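Darongate DG-2 Two-Finger Gripper

Parallel-linkage gripper for small, flat and fragile parts. Sold with wrist camera bracket, two pad sets and a hex key.

The DG-2 is the smaller of our two electric grippers and the one most customers ask to try before buying. It suits bench arms used for electronics rework, teardown and teaching labs. We test every new pad on old desktop computers, where the parts are awkward and there isn't much room to move.
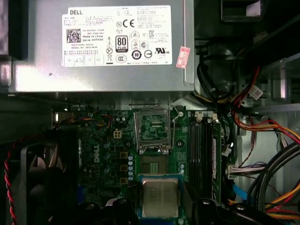
Photo: Darongate test bench, wrist camera view

Holding a processor by its edges over an open socket is the job we use to compare pads. The fingers have to grip the thin substrate without tipping the chip, and they have to stay clear of the socket contacts and the retention bracket. Memory slots and power cables close by limit how far the arm can swing on the way in.

Pads

Standard pads are moulded rubber. Fine pads are harder and thinner, and cost more to replace. In our own comparison we ran 80 pick-ups with each set. The fine pads dropped the chip 2 times and the standard pads 30. For cable work the result went the other way, and we'd leave the standard pads on.

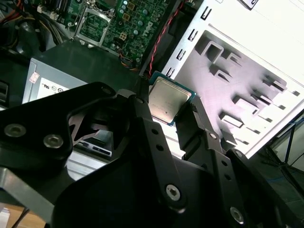
Screw access was the main complaint about the first version, which had to come off the arm before you could change a finger. On the current model the linkages are flat black metal and the joints use silver hex-socket screws, all reached from the camera side. The row of small holes down the central linkage stays visible to the camera too, and some customers use it as a reference when checking alignment. Bláthnaid Nic Giolla in our workshop can swap both fingers without moving the arm from its work position.

Compatibility

Fits the Zulberg and Pietrzak bench arms directly. Donthorpe arms need the adapter plate, sold separately. Any controller with a spare serial port will run it — check the cable length before ordering, as the supplied lead is short.

Price: $277, fine pads included
Trial loan: 30 days, return freight at your cost
Spare fingers and pads: see Accessories
Colour: black only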